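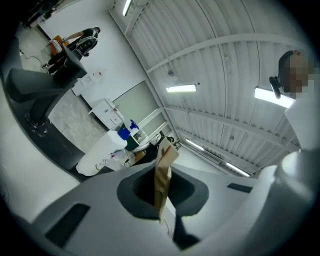

Subject: Re: [handheld-rigs] Dravel pair drifting after finger swap

Anneli Rantala wrote:

----- quoted message -----
We swapped the fingers on our Dravel pair in June and the jaw width has been off since then. The left one reads up to 2 mm open when it's shut. Kokkonen says to rerun the full Arkex calibration every morning, all 200 poses, and that the problem will go away. Has anyone had luck with that? It takes long enough that I'd like to hear a yes before I put it on the checklist.
----- end of quote -----

I can't give you a yes. We did the every-morning routine for a while and I never saw what it bought us. Calibration hides a mechanical fault for a few hours, and then you have the same fault plus a set of numbers you no longer trust.

Before you touch the software, take the fingers back off and look at the seats. Ours had a burr on one side from the last time someone changed them in a hurry. Clean both faces, put the screws in by hand, close the jaw, and tighten with it closed. The Surnano instructions have you tighten with the jaw open. I don't know why and I wouldn't do it.

Then the tags. If one has a lifted corner, replace it. Don't press it down and hope. I know the manual says a small lift is within tolerance, but I have yet to see where that number comes from.

After that I close each gripper 60 times on something soft and write down the reading at the start and at the end. A folded cloth is fine. A hard block will give you prettier readings and tell you very little about the day's work. If start and end agree, leave the thing alone. If they don't, it's the seat or the linkage, and no amount of posing it in front of a camera will help.
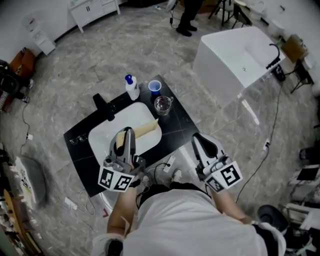
Left gripper closed on the cloth over the tray, right one open. Tags on both.

Do one gripper at a time and keep the other off the table. We tried to save time by checking the two together and got readings I couldn't match to a side afterward – my own fault for sharing a log sheet.

Also, check the wrist straps while you're at it. I've heard it claimed that a loose strap shows up as jaw drift. I doubt it, but it's quick to rule out.

Anneli, did the drift start with the first session after the swap, or later? And is it only the left? If both went at once I'd suspect the new fingers before I'd suspect your hands. Could you post the raw readings, before Arkex smooths them?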